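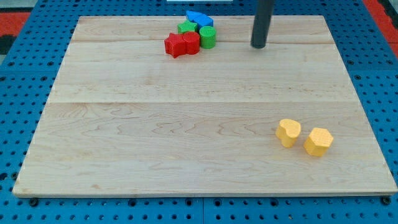 3. Materials and Annotation of Block Layouts

3.1 Blocks and surface

The layouts in the Cimska set were built from small colored wooden blocks placed on a flat wooden board. Four colors were used: red, green, blue and yellow. Shape and color were varied independently wherever the supply of blocks allowed it, so that a color word alone, or a shape word alone, would often fail to pick out a single block. The pairing of a red star and a green star in the same layout is a typical case. A reader who is told to take "the star" has two candidates, and a reader who is told to take "the red one" has at least two if a red cylinder is also present.

The board was chosen over a cloth or a painted surface. Earlier work with the Mirnen materials used a plain gray cloth, and writers had almost nothing to refer to except the blocks themselves. A wooden board offers grain, seams and edges, all of which can be used as landmarks. We expected the seams between planks to be used heavily, in the manner of grid lines. This expectation was not borne out, and we return to it in Section 3.4.

No block was fixed in place. Blocks could be laid flat, stood upright or leaned against one another, and the person arranging them was free to choose. Layouts contained up to nine blocks. Larger layouts were tried in the pilot and given up, as writers began to skip blocks or to refer to "the rest" without further detail.

3.2 Arrangement procedure

Layouts were made by hand according to short written prompts. A prompt named a spatial property and nothing else, for example "one tight group and one pair apart from it" or "no two blocks touching". The arranger selected the blocks and their positions. We did not prescribe distances in advance. In pilot work with measured distances the layouts looked regular, and writers quickly learned to describe the regularity (rows, even gaps, corners) in place of the blocks.

Three properties were recorded for each finished layout. The first was contact: for every pair of blocks, whether their sides touched. The second was separation, defined as the shortest distance on the board between two groups, divided by the longest distance within either group. The third was overlap from the writer's viewpoint, that is, whether one block partly hid another. Overlap was recorded for the fixed viewing angle used for writing and has no meaning outside it.

Figure 2 shows a layout with high separation. Five blocks are packed together near the top center of the board, with the two yellow blocks well away from them toward the lower right. The small green star is partly hidden behind the red pieces. Under our scheme this layout is coded as containing one contact group, with overlap present. The yellow blocks are treated as a separate group on the basis of distance and color, and their contact value is recorded on its own.

3.3 Collection and screening of descriptions

Writers were given a layout and asked to describe it so that another person, holding the same set of blocks and an empty board, could rebuild it. They were not told how long the text should be. They were asked not to use numbers for distance. This instruction was added after the pilot, in which several writers estimated everything in inches and used very few spatial words.

A total of 596 descriptions were collected. Descriptions were removed if they omitted one or more blocks, if they named a color that did not occur in the layout, or if they gave no position for at least half of the blocks. After screening, 482 descriptions remained. All results below refer to this set. Spelling was left as written. Shape names were mapped to a common list only for counting – "tube", "round one" and "can" were all mapped to cylinder – and the original wording was kept alongside the mapped form.

Screening and first-pass annotation were carried out by Cheuk-hei Hsu following the guidelines of the Zaidi scheme, with two changes. The original scheme marks a phrase as a group term only if it contains a collective noun (cluster, pile, row). We also accept plural phrases that assign one position to several blocks, such as "the reds are at the back". In addition, the original scheme does not separate touching from nearness. We mark these separately, as the difference matters a good deal for rebuilding.

3.4 Group terms and landmarks

Of the retained descriptions, 307 contain at least one group term in the sense given above. Group terms were found mainly in descriptions of layouts with high separation. In layouts of moderate separation, writers tended to work from block to block, giving each position relative to the last. The change between the two strategies was not gradual within a single text. A writer who opened with a group term nearly always finished the whole group before moving on, and a writer who opened with a single block rarely introduced a group term later.

Color had a marked effect on where writers drew the boundary of a group. When distant blocks shared a color that was absent from the main group, as with yellow in Figure 2, they were commonly introduced by color ("the yellow ones are by themselves, lower right"). When the same positions were filled with mixed colors, writers named each block by shape and color and often gave each its own position. Distance was the same in both cases.

Within contact groups, the order of mention followed visibility more closely than position. Fully visible blocks were named first. A block that was partly hidden was usually mentioned last and located by what stood in front of it. This order is unhelpful for rebuilding. A person following the text has already placed the front blocks tightly together and must move them to make room for the one behind. We regard this as the main source of the repeated adjustments noted in the rebuilding task (Section 5).

Shapes with an evident direction raised a further difficulty. A star lying flat may be turned in many ways, and a heart has two lobes and a point. Writers regularly gave the direction of hearts, most often by saying where the point faced. The direction of stars was given far less often, and where it was given the wording varied ("one leg toward me", "tilted a bit to the left", "pointing down at the corner"). Cylinders standing upright have no direction of this kind, and texts for layouts made mostly of cylinders are shorter as a result.

The edges of the board were the most common landmarks, followed by its center. The plank seams were seldom mentioned. Where a seam was named, it was usually to locate a block that stood directly on it, and not to divide the board into bands as we had expected. Grain was used less often again. One possible reading is that writers did not trust the rebuilder's board to have the same seams in the same places, although the instructions said that the boards were alike. The Breltenley descriptions, which were written for a board with painted lines, show the opposite pattern, and the lines there are used throughout.

3.5 Annotation format

Each record holds the description as written, the mapped shape and color names, the contact list, the separation value and the overlap flag. Group terms are marked as spans of text and linked to the blocks they cover. A block may belong to more than one group term. This occurs where a writer first names a large group and then a smaller one inside it, for example "five bunched together, with the two red ones on the left side of the bunch".

Disagreement between annotators was concentrated in one type of phrase. Expressions such as "next to" and "beside" may or may not imply contact, and the layouts themselves do not settle what the writer meant. These are marked as nearness in all cases, including those where the blocks in question do touch. Only explicit wording ("touching", "pressed against", "no gap") is marked as contact. The rule lowers the number of contact marks considerably but can be applied without looking at the layout, so the text annotation remains independent of the recorded positions.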